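The woman who runs the only laundry service in Griltville is not impressed by the word "fresh."

"Fresh means perfume," she says. "People hold a towel up to their nose and tell me it's clean. What they're smelling is what somebody added to it."

She has been in the business 14 years and charges $5 extra for scented loads, mostly to talk customers out of them. I went in expecting a sales pitch for some better kind of soap. She didn't have one. She uses a plain powder from Teltham and says she would switch tomorrow if it cost more.

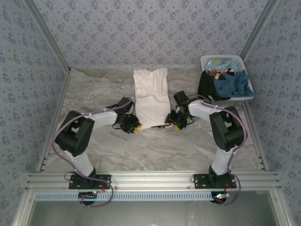
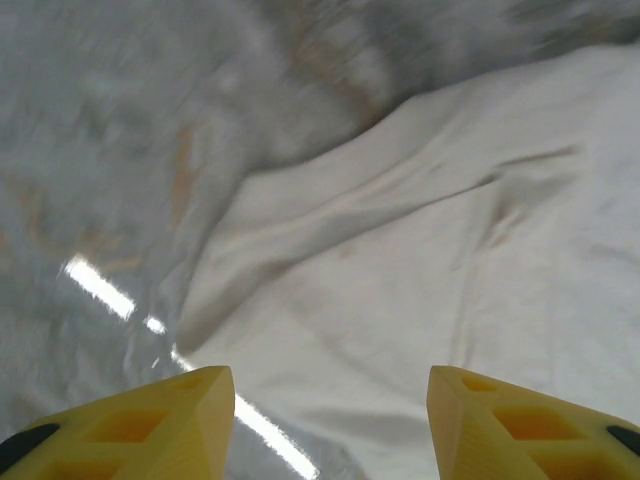 By R. Bisht

What about softener, I asked. Everyone's mother used it.

"Everyone's mother had towels that wouldn't dry a plate," she says. "It leaves a coating. You're paying to make a towel worse at its job."

I had read that hot water was the answer to most things, and I said so. She shrugged. For hotel sheets, maybe. Most of what comes through her door gets washed cool, and she says only one customer has ever complained — a man who thought she should be using more bleach.

She is just as hard on her own trade. The monthly plan offered by a rival in Fleren costs $74, and she once tried to match it at $65. She dropped it by December.

"Nobody was saving money," she says. "They were sending me shirts they'd worn for an hour."

I'm still not sure she is right about the softener. My own towels seem to work. When I told her that, she asked how long it had been since I bought a new one to compare, and then she went to answer the phone.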